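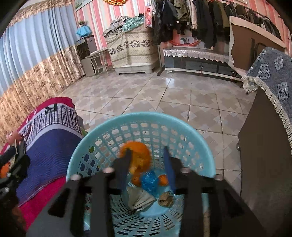

Why would a gripper that has closed properly on something a thousand times suddenly refuse to let go of it?

Most often the tool is doing what it was told and the number it was told is wrong. Ours believed it was open when it was still a good way short of open, and nothing in the software was inclined to argue.

I should back up a bit. I've spent the spring on tidying tasks for Mercado, which is the grand name we gave to a hand-held gripper, a laptop and a stack of log files. Someone works the gripper by hand, picks up rubbish, drops it in a basket, picks it out again. The arm in the workshop at Clullamness is then meant to learn from all this. Orange peel, balled-up paper, sweet wrappers. My mother asked what I did all day and I told her, and she has not asked again.

The trouble began at run 700, or that's where I first noticed it, which as you'll see is a different thing. On replay the arm went down, took hold of a bit of peel, came up over the basket, announced that it had released, and carried the peel off to the next job. Then it tried to pick up a paper ball with the peel still in its fingers. Then it tried again. It had no opinion about this at all. By the time I reached the stop button it had pushed the basket off the bench and was pressing steadily down on the place where the basket had been.

The stop button, I should add, was behind a box of Ivance motor controllers. I had put the box there. Gaspard Renaud pointed this out in the gentlest possible way, by moving the box and saying nothing.

My first theory was juice. Peel is sticky, fingertips get sticky, things cling. I cleaned the pads with great ceremony and ran it again and it did exactly the same with a dry sponge. My second theory was a loose linkage, and I lost an afternoon tightening fasteners that were already tight. Imani Blackwood, who had been listening to me sigh from the next desk, asked whether I'd looked at the width readings from before the fault. I had looked at the ones from after it.

So we plotted the lot. The fully open reading should have been 1892 on the encoder. It had been drifting down since run 74, a few counts at a time, and by the day of the basket it was stopping at 1035. The release check only asked whether the width had gone up since the grasp. It had gone up. Well done, everyone. I wrote that check.

The cause was a grub screw on the encoder shaft, slipping slightly each time the jaws were squeezed hard. I'm a hard squeezer, apparently. Keegan Whitelaw went through the logs by operator and there is a very clear step wherever I come on shift. He has printed the graph.

What we've changed: there's a zeroing step at the start of every session, jaws shut and then jaws wide, and the software won't record until both readings are right. The release check compares against a proper open width. The arm gives up and parks itself if a second grasp fails. The grub screw has thread lock on it. The space in front of the stop button has yellow tape round it, and so far one mug has been confiscated.

That leaves the old recordings. Everything up to 74 is fine. After that the widths need correcting run by run, and Wanda Gallagher thinks a straight line fit will do it. I think it won't, given that the slip depends on who was holding the thing. We're trying hers first as it's quicker. I've got the first batch going now, and I'm eating an orange.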